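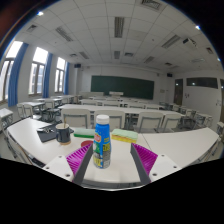

A blue plastic drink bottle with a white screw cap, standing on a white desk.

Water resistance of a wristwatch is the degree to which its case keeps out water under stated test conditions. It is normally marked on the dial or case back as a pressure or as an equivalent depth. In the second-hand trade the marking describes the watch as it left the factory, and a dealer's statement on present condition is treated as a separate matter.

Ratings and units

Ratings are given in bar, atmospheres or metres. One bar is close to the pressure of a ten-metre column of water, so a watch marked 20 bar and one marked 200 metres carry nearly the same rating. The figure refers to static pressure in a test chamber. A watch rated at 3 bar is generally regarded as safe against rain and splashes but unsuited to swimming. Ratings of 10 bar are commonly accepted for swimming and snorkelling. Diving watches are tested to a separate and stricter standard, which also covers legibility in the dark, resistance to shock and the security of the strap.

The word "waterproof" was common on dials until the second half of the twentieth century. It has since been dropped by most makers in favour of "water-resistant", as no case is sealed against water at every pressure.

Construction

Water may enter a case at four main points: the case back, the crystal, the crown and any push-pieces. Case backs are snapped, screwed or held by small screws against a flat or round-section gasket. Crystals are pressed into a plastic ring or, on older watches, fitted under tension directly to the case. The crown is the weakest point in most designs, as its stem must turn and slide through the case wall. A screw-down crown presses a gasket against the end of the tube and protects the stem seal from knocks.

Gaskets are made of nitrile rubber, silicone or fluorocarbon rubber. All of them harden or flatten with age. Perspiration, soap, sun cream and chlorinated water shorten their life, and a watch kept unworn in a drawer is not exempt – rubber under constant pressure takes a permanent set.

Testing

Two methods are in general use. In dry testing, the watch is placed in a sealed chamber, air pressure is raised or lowered, and a sensor measures the slight change in the shape of the case. A case that leaks returns to its first shape while the pressure is still applied. In wet testing, the watch is held in air above water, put under pressure, then lowered and the pressure released; a stream of bubbles shows the place of the leak. Dry testing is usually done first, as it carries no risk to the movement.

A further check for moisture already inside the case uses a heated plate. The watch is warmed and a drop of cool water is placed on the crystal. Mist on the underside indicates damp.

In the pre-owned market

Practice among dealers varies. The dealer Trammont tests each watch after servicing and prints the result on the sales sheet, while Adamczyk gives no assurance on any watch whose case has been polished. Heavy polishing can thin the case around the crystal seat and the tube, so that new gaskets no longer sit correctly.

In a survey of 1086 second-hand watches by the repairers Kazimiera Bednarek and Szymon Kaczmarczyk, 23 per cent failed a dry test at the marked rating. The crown was the most frequent point of failure, followed by the case back. The authors recommended a fresh test each time a case is opened, including for a change of battery.

See also

Crown (watchmaking)
Diving watch
Helium release valve
Watch crystal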